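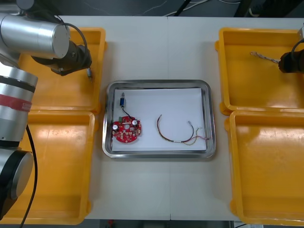

Research > Parks and Open Space > Visitor Use and Path Design

3.2 Path surface and visitor behavior at the Mostton site

The second part of the study considered whether the surface of a path changes how far visitors walk into a country park. Mostton was chosen because its three main routes leave from the same parking area and pass through similar ground, a mix of young oak woodland and rough grass. The Brarska route is paved for its full length. The Clarnier route is surfaced with crushed stone. The Berrada route is bare earth, with short lengths of boardwalk where a stream crosses it.

Counts were taken at the entrance to each route and again at a marker post 431 meters along it. Observers worked in pairs from 8 a.m. to 4 p.m. on 31 survey days between March and October. Dog walkers, runners, and family groups were recorded separately. Cyclists were left out of the analysis, as they are allowed on the Brarska route only and would have made the three sets of counts hard to compare.

In total, 1587 groups were recorded at the entrances. The Brarska route received the largest share in every month of the survey, and the difference was greatest in March, when the ground on the other two routes was soft. By June the Clarnier route was nearly as busy. The Berrada route remained the quietest throughout, although groups that chose it were more likely than others to reach the marker post. Many of those who turned back on the Brarska route did so at the first bench, which stands well short of the marker.

Short interviews were held with 39 groups as they returned to the parking area. Most gave distance and footwear as the main reasons for their choice. Those with strollers or wheelchairs chose the paved route without exception, and several said that they would have gone farther if there had been more places to rest. Regular visitors more often spoke of quiet, or of birdsong, and some avoided the paved route for that reason alone. These answers agree with earlier comments collected at the site by Nnaji, whose notes were made available to the authors.

Two limits should be noted. The survey did not cover the winter months, when the lower part of the Berrada route is closed. The position of the benches also differs between routes, so the effect of surface cannot be fully separated from the effect of seating. A further season of counts, with temporary seats placed at equal distances on all three routes, would help to settle the matter — and would be simple to arrange.

Figure 3. Yellow plastic trays and a stainless steel tray on a white tabletop.

Acknowledgment. The authors thank Efe Nnaji for advice on the design of the interview form.

12 shares | 4 comments

This site uses cookies to improve your reading experience. Accept | Manage settings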